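Subject: Re: [Zodside] odd gloves, and what to do with them
Date: January 2022

Two things before I answer the message below, which I have read twice and agree with more than I'd like.

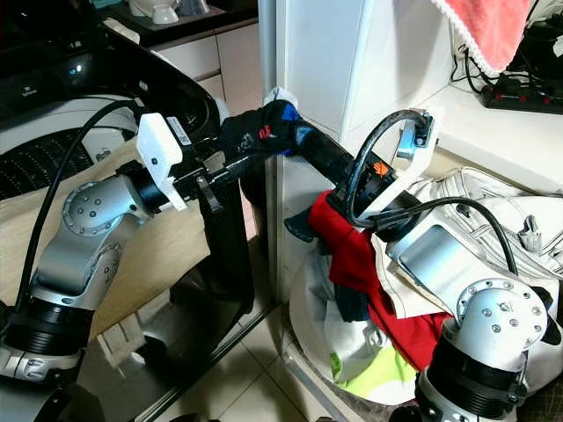

First, whoever left the bag of plums on my porch: thank you, they were very good, and the bag is in my kitchen if you want it back. Second, the snow has gone from the lower path but not from the steps, so go the long way.

Now, the gloves.

> I have been keeping the lost-and-found for the Kosusau trail
> since before we had a mailing list, and I would like to raise
> the matter of the single gloves. There are 29 of them in the
> crate at the trailhead hut. No one has ever come back for one.
> I propose we throw them out at the end of the month and use
> the crate for something sensible, like road salt.
>
> If anyone objects, please object on the list and not in the
> parking lot.

I object, on the list, as asked.

I'm not going to claim that people come back for them. In my time on this list I can recall one person asking after a glove, and she was asking because she'd found one. But I walk up there most mornings before work, and on a bad day I have put on two unrelated left hands out of that crate and been glad of both. You turn the second one around so the palm is on the back. It looks terrible and your thumb has nowhere to go, but you get to the ridge with all your fingers.

So my view is that the crate already does something sensible. We've just been calling it by the wrong name. If the sign said "Spare gloves, take what you need" I think half of them would be gone in a week, and we could stop feeling bad about the owners.

What I would throw out:

Anything with mold. There's a green mitten near the bottom that I believe is holding up the others.

The ski glove with the split palm. I tried it. The stuffing comes out and follows you home.

The umbrella, which isn't a glove, and which has somehow been in there since the fall.

As for the salt, I don't think it should go in the hut in any case. The last time we kept a bag there it drew up damp from the floor and set into one lump the shape of the bag, and it took a hammer to get any use out of it. The shed on the Lytvynenko side has a raised shelf and a door that closes if you lift it a bit. We asked for 300 pounds last winter and got through most of it, so I'd want the shelf looked at before anyone loads it up. I have a level and a free Sunday.

On washing: I'm willing to take the whole crate home and run it through on cold, if someone will tell me what to do about the leather ones. My own method has been to rub them with whatever is in the shoe drawer, and I've ended up with one brown pair that used to be tan. I'd need a lift from the Kakora turnoff, as the crate is heavier than it looks and my car is back at the garage with the same noise.

I'd also like it known that one of the black wool ones is mine. Left hand, darned at the wrist in navy. I lost it in the hut, while looking through the crate for a spare.

Reply here about the salt. The parking lot is still mostly ice.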